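Brorkow Games - Product Meeting Minutes

Date: 21/02/2021
Present: game design, math, art, sound, testing, compliance
Apologies: partner support

1. Minutes of the previous meeting
Approved with one correction. The entry on the Bumik slot should have said 20 paylines, as in the current build. The 25-line version was dropped before the art was started.

2. Bumik (river-themed slot, five reels)
Math reported that the simulation runs are finished for the base game. Results are within the agreed range. The free spins round still pays too much when a stacked wild lands on reel three, and the reel strip will be changed. Design asked if the retrigger could be kept. Math has no objection as long as the total is capped at 40 free spins.

Testing has 153 open tickets on this title. Most are text problems in the paytable, and many of them are the same error repeated across languages. Duplicates will be merged before the next meeting so that the real number is known.

Sound delivered the new reel-stop effects. The group preferred the shorter set. The long win tune will stay for the top two prizes only.

3. Retamal (card-themed slot)
The gamble feature was discussed again. Compliance said that the button must show the amount at risk before the player confirms, and that the autoplay setting must stop when the feature opens. Design accepted both points. A mock-up will be sent around for comments.

The second bonus game was not approved. It adds a long wait between picks, and two of the five outcomes pay the same amount. Design will bring a simpler version. 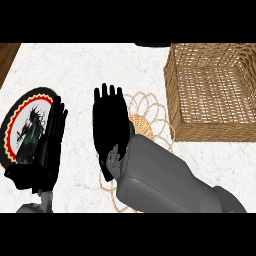
4. Makance (table game lobby)
Compliance asked for the table limits to be shown on the lobby tile and again once the player is seated. This was agreed. Art then raised the choice of background for the blackjack table. The current green felt looks like every other title in the lobby. A white marble surface with faint gray veining was suggested, with card backs in a dark color so that they stand out against it. Testing asked for a check on small phones, where chip values are already hard to read. Art will prepare both versions at phone size.

The side bet was left as it is for now. Math noted that the help page gives an old payout for a suited pair - this has to be fixed before the build goes out.

5. Load times
Testing measured the first load on older tablets. The worst case was Bumik at around 20 seconds, mostly spent on the intro animation. Art will compress the intro and make it possible to skip it. Retamal was acceptable on all devices tried.

6. Release plan
Bumik remains first in line, followed by Retamal. Makance is planned for September, subject to certification. No change to the order was requested.

7. Other business
Meeting room 203 is not available next month. Meetings will be held by video call until further notice.

Actions
Math: new strip for reel three, corrected side bet payout
Testing: merge duplicate tickets
Design: gamble mock-up, revised bonus game for Retamal
Art: two table backgrounds, shorter intro for Bumik
Compliance: written note on limits display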